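About Kikthorpe

Kikthorpe is a small cooking school above a hardware store on Deng Street. We teach adults to bake bread. We have been asked to teach sushi, cake decorating and, once, falconry, and we said no to all of it.

The school was started by Fiorella Amato, who had spent 25 years as a bookkeeper and wanted to work with something that rose. Her first class had four students, one of whom had come up the stairs looking for hinges. He stayed for the whole course and still brings us a stollen every winter. It is still a little dense.

Remo Parisi joined two years later to teach the evening sessions. He trained in a hotel kitchen where he made 700 dinner rolls before breakfast, and he has strong views on dinner rolls. Students who want to hear them should sign up for Rolls and Small Breads. Students who don't should try Sourdough, where he only gets going in the second half.
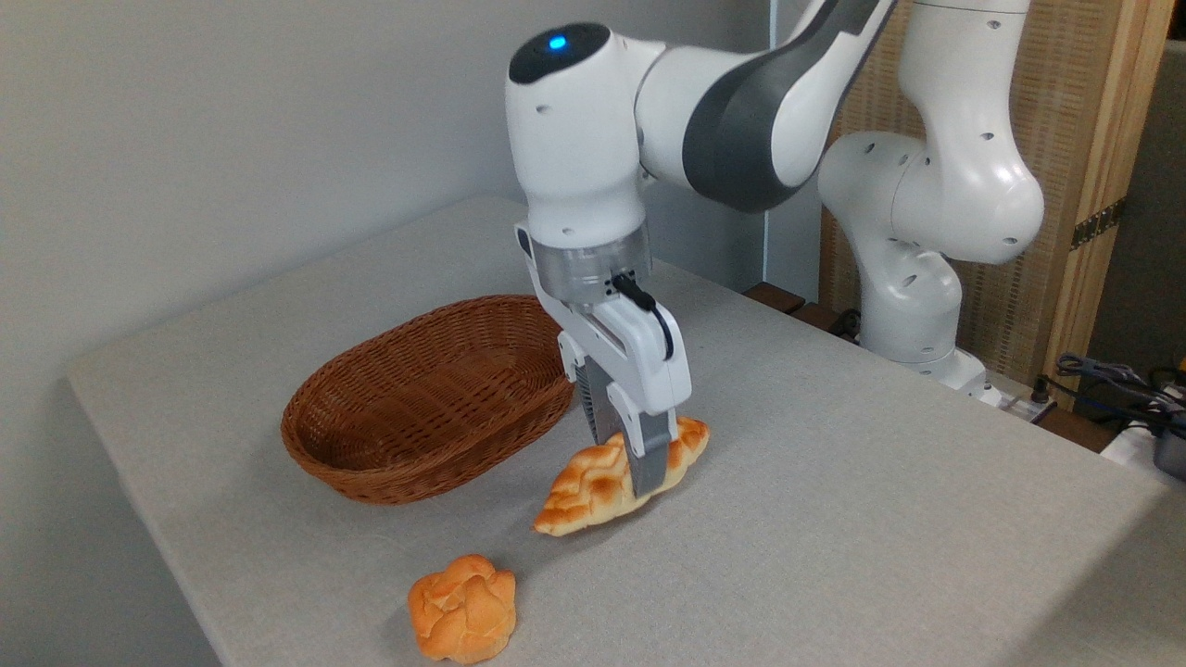
Classes run for six weeks, with a maximum of ten people. You'll learn to mix, knead, shape and wait. The waiting takes up most of it, so there is coffee, plus a shelf of paperbacks missing their last chapters. Flour and aprons are included. Please bring a container to take your bread home, and bring a bigger one than you think.

We don't give out certificates. We did for a while, but Fiorella kept spelling "focaccia" three different ways on them and the printer wanted 73 dollars to redo the batch.

The ovens came from Nestov, a bakery across the river that closed, and they run hot on the left side. You will get used to it. We close for all of August, when the room reaches a temperature that is fine for dough and poor for people.

Parking is behind the store. The stairs are steep and the door sticks, so push it with your shoulder. If you smell paint, you're on the wrong floor.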